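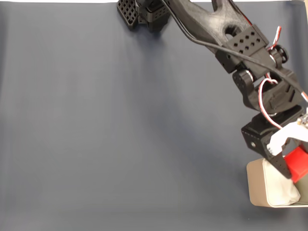

Ticket 343: Pichon table cover, slate gray, faint folds and lighter patches

Status: Closed
Store: Holtmont Home Goods, online orders
Item: Pichon flat cover, slate, matte side up
Ship-to: Zosamthorpe

Problem as reported
The cover came folded in a flat bag. I laid it out the same evening and it still has soft folds in it. They are faint but they show when the light comes from the side. There are also slightly lighter patches, mostly on the left and toward the bottom. I ordered slate and most of it is the right color. I want to know if the patches are a dye fault or something I can fix before I ask for an exchange. I have not washed it or ironed it.

Reply from support, Thursday, 9:40 a.m.
Thank you for the report. Please try the following before we open an exchange.
1. Take everything off the cover and shake it out.
2. Brush the whole surface in one direction with a dry, soft clothes brush. The matte side has a light nap, and it looks paler where it lies the other way.
3. Lay the cover face down on a towel. Iron the back on low with a dry cloth in between. Do not use steam.
4. Leave it flat for 10 hours with nothing on it.
5. Look at it again in daylight and write back.

Customer update
Did steps 1 and 2. Brushing made a difference on the left side, less at the bottom. Ironed the back on low. I had to do it in 2 passes because the board is narrow. Left it overnight. The folds are hard to find now. The color still looks bluer and darker in some spots than in others, mostly toward the edges, and I can't brush that out.

Reply from support
The blue cast is usually the lamp. Slate from this line is dyed with a blue base, and a cool bulb brings it up where the light falls off. Move the lamp or look at it by a window at noon. If the tone evens out, the cloth is fine. If a patch keeps its shape when you turn the cover end for end, it is in the dye and we will replace it.

Customer update
Turned it end for end. The darker areas stayed where they were in the room and did not move with the cover, so it's the light. I'm keeping it. I have one more question about the beige Skarnar container I use on top of it.
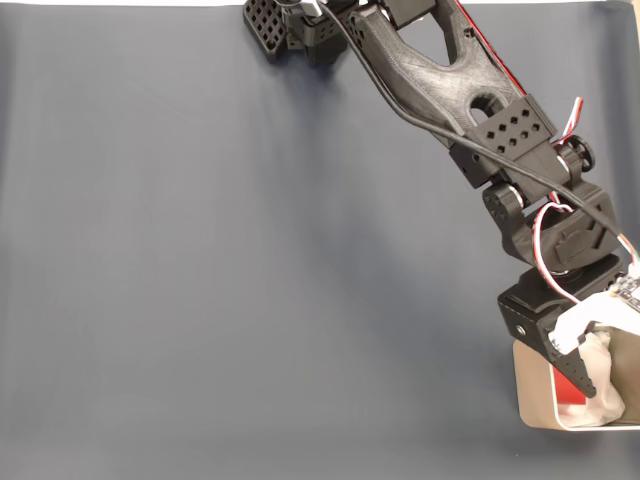

Can a container left standing on the cover mark it?

A heavy one can press the nap flat and leave an outline, and the dry brush from step 2 will lift it. Move the container once a week, and wipe the bottom of it first so grit doesn't get rubbed in.

Added to notes
Care label reads 100 percent polyester, cold wash, no dryer. Exchange not opened. No refund due.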